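La celda de Drurkwood

El brazo Trenden llevaba 2.705 horas de servicio cuando el eje tres empezó a perder la referencia. La técnica de turno cortó el aire, colgó la tarjeta de bloqueo y abrió la tapa del codo. El encoder estaba bien. La correa, no: 34 hercios donde el manual de Hoekstra pedía 100.

Antes de desmontar, cargó el gemelo de la celda en Jatus. Quería ensayar la calibración con la mesa en su sitio y la pared de fondo como límite.
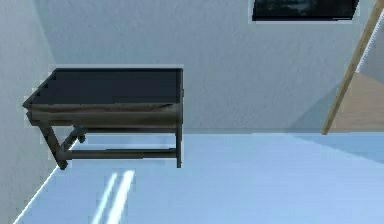 Tiempo de lectura: 1 min

La mesa oscura seguía con las cotas de abril. Corrigió la altura del tablero, dejó el travesaño bajo como zona prohibida y guardó.

Después cambió la correa, tensó, midió. 97. Media vuelta más al tornillo – 100. Apretó la contratuerca y anotó el valor a lápiz en el interior de la tapa, debajo de otros dos con letra ajena.

Devolvió el aire. El brazo buscó el cero despacio, se pasó, volvió y se quedó quieto. Ella esperó con la mano junto a la seta de emergencia hasta el tercer ciclo.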